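Moltitel – Comunidad de ayuda
Manualidades > Papel y cartulina

Doblar cartulina amarilla sin que el pliegue se abra

Pregunta de Gwenllian Jarman

Hola a todos. Estoy preparando banderines y piezas plegadas para la fiesta de mi sobrina (en noviembre, voy con tiempo por una vez en la vida) y me he atascado con los dobleces. Compré en Dafis un paquete de hojas amarillas bastante tiesas, y en cuanto suelto la pieza se me vuelve a abrir.

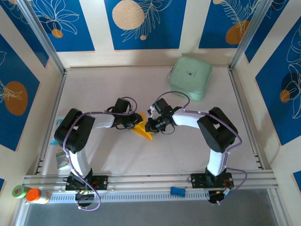
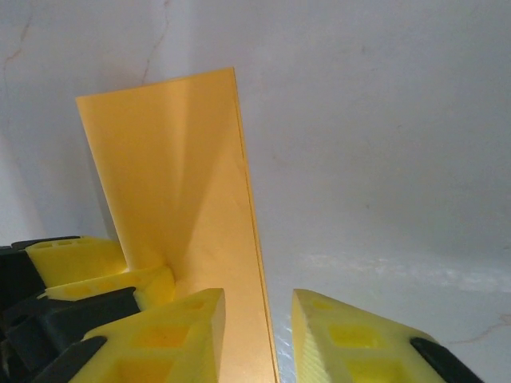
¿Cómo marco el doblez para que se quede cerrado sin usar pegamento?

Marca primero la línea con una regla metálica y una punta sin filo (un bolígrafo gastado va de maravilla), dobla hacia el lado contrario del surco y repasa el pliegue con una plegadera o con el dorso de una cuchara, apretando desde el centro hacia los extremos. Luego déjalo toda la noche debajo de un par de libros gordos.

Añado esto después de probarlo, porque me lo contó mi vecina y funcionó con casi todas las piezas, ¡menos con las más pequeñas! Esas siguen abriéndose un poco por la punta. Si alguien sabe qué hacer con ellas, se lo agradezco muchísimo.

3 respuestas

Osian Ifans
Yo con las pequeñas tuve el mismo problema y era la fibra. La cartulina tiene un sentido, igual que la tela, y si doblas en contra se resiste y además se agrieta el color. Coge una hoja entera y cúrvala con las manos, sin llegar a marcarla, primero a lo largo y después a lo ancho: hacia un lado cede mucho mejor. Pues el pliegue principal, siempre paralelo a esa curva fácil. En un triángulo no puedes tener los tres lados a favor, claro, así que deja el doblez más cerrado para el sentido bueno y los otros los marcas con la punta antes de doblar. Y mira el gramaje. Para piezas chiquitinas yo no pasaría de 120 gramos; con 200 ya es pelearse.

pramcombe_papel
ponle celo por dentro y listo

Usuario Vuvine
Lo del celo se acaba despegando si la fiesta es al aire libre, te lo digo por experiencia. Yo prefiero hacer una pestañita que entre en una ranura, queda más limpio y la puedes volver a abrir para guardarla plana. La ranura la hago con cúter, un pelín más larga que la pestaña. Ah, y si lo que tienes es plástico fino en vez de cartulina, olvídate de los libros, que al plástico le da igual el peso. Ahí hay que marcar bastante más hondo con la punta, sin atravesarlo, y hacer alguna prueba con un recorte antes de ponerte con las buenas.

Gwenllian Jarman
¡Gracias! Era la fibra, Osian, las estaba cortando todas atravesadas para aprovechar la hoja. Me quedan 2 hojas enteras, probaré también la pestaña.

Visitas: 1533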